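Labeling the spares drawer, second pass

The first system was a spreadsheet. It held 114 entries and a location column, and it went out of date whenever I moved something without opening the laptop. Over the winter I dropped it and went back to paper. Every part, bag and lead gets a written tag, and the tag carries the same short code as the bin it lives in.

Codes are two letters and a number. The letters give the family (CB for cable, FX for fixings, CN for connectors) and the number is assigned in order, with no meaning attached. Branwen Bowen suggested encoding the length and gauge as well. I tried that on the cables and ran out of room on the tag.

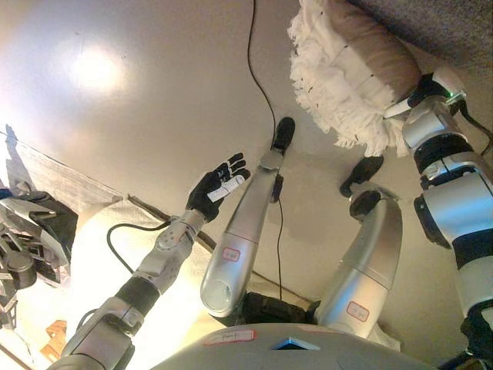

Tag stock took longer to settle than the codes. I tested Lumby paper labels against the Kombo vinyl ones, using the same pen, and kept both: paper for anything stored in a bag, vinyl for anything handled. Contrast matters more than size. A white label with a red outline is easy to find on a silver or gray shell, while faint writing on a small strip of white paper is slow to read even when it is held right out in front of you. I now write everything with a 0.5 mm pigment pen, block capitals, and let it stand for 30 minutes before it goes in a bag.

Black cables remain the weak point – one looks much like the next, and a wrapped tag slides. My current method is a folded flag close to the connector, with the code on both faces. Hamish Tapsell uses heat-shrink with the code printed on it, which is neater but has to go on before the connector does.

Still open: whether the Stunwood bins need a lid label as well as a front label. I have done the top row both ways and will look at it again in June. The adhesive on the older vinyl roll is also lifting at the corners, so those tags will need redoing first.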